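Room walk-through, Windusik workroom, October
Done before the 3 o'clock start. It took me 30 minutes with all the kneeling!

1. Shelving unit steady: OK. I gave it a good shove (sorry, shelf) and it didn't budge.
2. Curtains clear of heaters and sockets: OK. I'd still love them tied back.
3. Cables off the walkway: NEEDS WORK. I caught my toe on one by the door, so please tape it down before the Vuketti people come in.
4. Table legs tight, no wobble: OK.
5. Board sitting flat on the table: OK, no rocking at the corners.
6. Basket and hangers: WATCH. I like the wicker one, but keep it fully on a flat surface, and turn the hooks inward so they don't snag a sleeve.
7. Exit and light switch reachable: OK, even with my arms full. 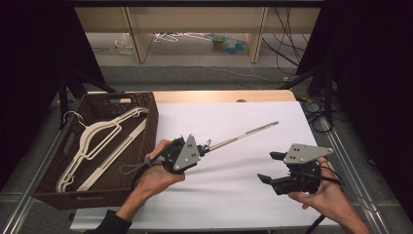
Odile Varnum
Room safety lead, Mabaso House

The wicker basket is half on the white board and half over its left edge, with a hanger hook up above the rim, so item 6 stays on WATCH for now. Slide it over, tuck the hook in, and I'll happily change it to OK. Item 3 I want sorted first, and I'll come back with the tape myself if I have to.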